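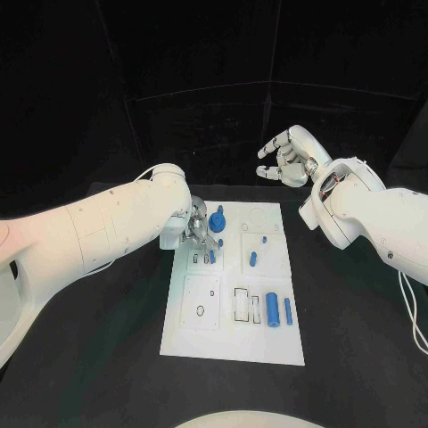

Buy the board before you worry about anything clever, Vittoria Galli told me, because a robot that can't put a peg in a hole isn't going to do your washing-up. I had been moaning to her (at length, sorry Vittoria) about our two-armed robot and how I never knew whether a change I'd made had helped it or made it worse. I'd spend an evening fiddling, it would pick something up rather nicely, I'd go home pleased with myself, and the next day it would behave like it had never met an object before.

So I ordered the Iko board from Tallberg, and I've had it since June, which I think is long enough to have opinions.

What you get is a white board marked out into plates, with slots and round holes and outlines on it, and a bag of blue parts to go with them. Pegs, thicker cylinders, a big spool-shaped thing with a pin sticking out of the top. You lay it flat on the table in front of the robot, set out the parts, and off you go. There's a printed sheet of tasks as well, and it's a good sheet, short and in plain words. Tallberg also sell a version with the Colombo scoring service attached, which I'll get to, because I have Feelings about that.

First the good stuff. The white and blue is lovely to work with! Our table is black and so is the cloth at the back, and the cameras had been struggling with all the odds and ends I'd been using up to then (a chess pawn, some bottle tops, a pen lid I was quite attached to). Blue on white on black and they just find things. I hadn't changed a line of anything and it was already better at knowing where to look.

The pegs are where I've spent most of my time. The left arm has the metal gripper, all joints and linkages, and that's the one I send down for the small stuff. It comes in from above with the fingers pointing straight down, and when the little pegs are standing up in a slot it can get at them without knocking into the neighbours, most of the time. On the right we've got the humanoid hand, which everybody who visits wants to shake. It spends a lot of the peg tasks hovering over its side of the board with its finger out, like someone about to correct your spelling. I do have plans for it, but small pegs are hard work for a hand that shape and I got better results letting the other arm do them.

The two cylinders that lie on their sides are harder than they look. Picking up is fine. Lining one up with a slot outline is another matter, and if you're a few degrees out it looks perfect from where you're sitting and wrong from where the robot's sitting. I did 20 goes in a row with the thick one and got 13 I was happy with. Before the board I couldn't have given you a number at all, so even that felt like progress, and I've written it on the wall.

The spool is my favourite. It's got a nice wide base so it stays put, and the narrower bit on top gives you something to grab. If you've got guests, start with the spool.

Now the grumbles. The board is light, and it creeps. Not by much, but the arms nudge it and after a while everything is slightly off from where you said it was. The sheet says to fix it down and then doesn't tell you how, and nothing in the box is for fixing it down with. I've used double-sided tape and I have to peel it off every time I want to turn the board round. Four little holes in the corners would have sorted it. I wrote to Tallberg about this and got a friendly reply saying they were looking at it, so we'll see.

Spares are the other one. You get exactly the parts you need, and the small pegs are very small, and floors exist. I lost one in the first week and found it in my shoe. A replacement bag costs 5 pounds plus postage, fair enough, but I'd have paid a bit more up front for two or three extra pegs thrown in.

And then Colombo. The idea is that you film your runs, send them off, and they come back scored, so you can compare yourself with other people using the same board. I took the trial month. The scoring itself was careful, and I learned something from it: they pointed out that I was counting a peg as placed when it was leaning, and they were right, it was leaning, I'd been kidding myself for weeks. But it took days to come back, and by then I'd usually changed something and the score was for a robot I no longer had. After the trial it's 70 pounds a month. For a proper lab with a deadline I can see it. For me, no. I've got the task sheet and a pencil.

Vittoria disagrees with me on this, I should say. She had her board at Skavside set up with the full service from the start and reckons you get lazy about marking your own homework. She may have a point, see leaning peg.

A few things I'd pass on if you're thinking of getting one. Put it down with plenty of clear table all round, so the arms have space to come in at an angle. Watch your cables, ours hang down by the right arm and I've learned to check them before every session. Start every run with the parts in the same places (take a photo on your phone, it saves arguments). And do the boring tasks first, with one arm, before you try anything that needs both.

Would I buy it again? Yes – the board on its own, no service, and a spare bag of pegs in the same order to save on the postage. It's a plain thing and it does what it says. I've stopped ending my evenings with a vague feeling that it went quite well, and the pen lid has been allowed to retire.

Next up is getting the right hand to hold a part steady while the left one fits something into it. I've had one go so far and the two of them met in the middle. If anyone has done this with an Iko board already, leave me a comment, I'd love to know where you stood the parts to begin with.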